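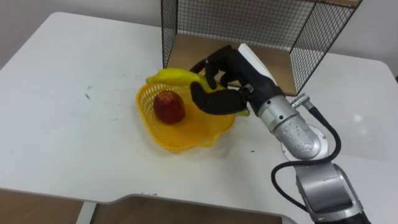 Apples and bananas should never share a basket for more than a day, according to Hiyori Nishimura, and a shallow basket only slows the bruising down. Skovstead wants to test both halves of that remark and is looking for 39 households to take part in a home fruit storage study.

What you will do

You keep fruit in a yellow plastic mesh basket on a table or counter for 10 weeks. Each week you receive a box of apples and bananas. You place the fruit according to the layout card in the box: mixed, separate, or bananas on top. Every evening you fill in one line of the log sheet (skin color, soft spots, pieces eaten, pieces thrown out). Allow 15 minutes per day, including wiping the basket and the table.

Who can apply

Adults living in a household of two or more. You need a flat surface away from the stove and out of direct sun, at least 600 mm wide. The fruit may not be moved to a refrigerator during the study. Households that already use a ripening bag or a produce drawer filter can apply but must put these away until week 10 is complete. Anyone with an allergy to apple or banana in the home is excluded.

What you receive

All fruit, the basket, a kitchen scale and log sheets. The basket and scale are yours to keep. Payment is made in two parts, after week 5 and after the final log is returned. Missed evenings should be left blank and must not be filled in later.

How to apply

Write to Dénes Gulyás at the Skovstead study desk with your household size, the width of your surface and the usual room temperature. Applications close at noon on the last Tuesday in December.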